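Lettre de la ludothèque Rinia
29 décembre 2018

Petites pièces, petits sachets : ce qui change pour les retours
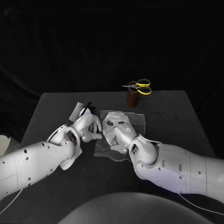

Petits objets sur plateau gris foncé, devant un fond noir.

L'inventaire de fin d'année est terminé. Sur les 265 jeux du fonds adultes, 83 sont revenus au moins une fois incomplets au cours de l'année. Le plus souvent il s'agit d'un pion, d'un dé ou d'une carte restés au fond d'un canapé, et la pièce nous est rapportée dans la semaine. Pour les autres, il faut racheter, bricoler un remplacement ou retirer la boîte du prêt.

À partir de février, chaque boîte contiendra donc une fiche cartonnée avec la liste des pièces et leur répartition par sachet. Les sachets sont numérotés. Le numéro 1 contient toujours les dés et les pions, le numéro 2 les jetons et la monnaie, et les suivants dépendent du jeu. Merci de remettre les pièces dans le bon sachet avant le retour, même si tout tient dans un seul.

Les puzzles de 1000 pièces ne sont pas concernés par la fiche. On ne vous demandera pas de les compter. Si vous constatez un manque en fin de montage, glissez un mot dans la boîte en précisant l'endroit (bord, ciel, coin inférieur gauche) et nous le noterons sur le couvercle. Un puzzle auquel il manque une pièce reste empruntable, avec une étiquette jaune.

Côté rangement, les boîtes dont les coins sont déchirés seront réparées au ruban de toile. Évitez le ruban adhésif transparent à la maison : il jaunit et arrache l'impression quand on le retire. Les élastiques sont à proscrire aussi sur les boîtes minces, qui se cintrent. Une bande de tissu suffit pour les tenir fermées pendant le transport.

Une pièce perdue n'entraîne pas d'amende. Nous demandons un remplacement équivalent lorsque c'est possible, par exemple un dé de même taille ou un pion de même couleur. Pour les pièces particulières, passez nous voir à l'accueil. Nous gardons un tiroir de pièces orphelines, récupérées dans des jeux retirés du prêt, et il dépanne bien des parties. Les dons de vieux jeux incomplets sont acceptés pour le compléter, sauf les jeux électroniques.

Deux nouveautés en rayon : « Sirkevine », un jeu de pose de tuiles pour deux à quatre joueurs, dès 8 ans, et « Mancuso », un jeu de cartes à plis avec 173 cartes, plutôt pour joueurs habitués. Les règles du second sont un peu longues, comptez une soirée pour les apprendre. Les réservations se font au comptoir ou par courriel, avec un jeu réservé par carte d'adhérent.

La ludothèque rouvre après les fêtes aux horaires habituels. Les prêts en cours sont prolongés jusqu'à la réouverture, sans démarche de votre part.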